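Duvach Toy Library: Questions About Sorting, Bins and Small Toys

Do I really need a metal bin?
Probably not. Plenty of storage advice exists to sell you storage. We use sheet metal at the Drerkcombe branch because plastic tubs kept cracking along the rim, and a secondhand metal bin cost us less than replacing them. If your tubs are fine, keep your tubs.

Won't metal scratch the toys?
We were told it would. After a season of use the floor of the bin looks far worse than anything we put in it. Painted wood is the exception. Keep that somewhere else.

How many toys should go in at once?
Fewer than you think. The charts that promise 100 toys an hour assume every toy is whole, clean and already known to you. Dénes Győri tried one of those charts in April and spent the afternoon looking for a missing wheel. Put a few small things in a row along the far side, with space between them, and check each one before you add more. 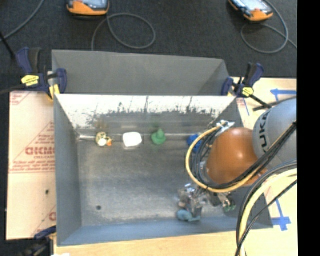 Small toys set out along the far side of a metal bin.

Should I sort by color?
Only if you enjoy it. Color looks tidy on a shelf and tells you nothing about whether a toy is complete. Children don't return things by color either. We sort by size first, then by set.

What about plain pieces I can't identify?
Give them a month in the "unknown" box. Anikó Virág keeps ours and she is strict about it. Most guides say to keep odd parts forever in case the set turns up. Ours had reached 320 pieces before she took over, and I can remember two that ever went home.

Is the Hegde labeling system worth buying?
I haven't seen a good reason to. Masking tape and a marker do the same job, and you can read them from across the room.

How big should the bin be?
Ours is 730 millimeters on the long side. Measure your own reach before copying that. If you have to lean in to get at the far wall, it's too deep for you, whatever the catalog says.

Do you take donations of small toys?
Yes, at Drerkcombe and Clollberg, mornings only. Please don't leave bags by the door.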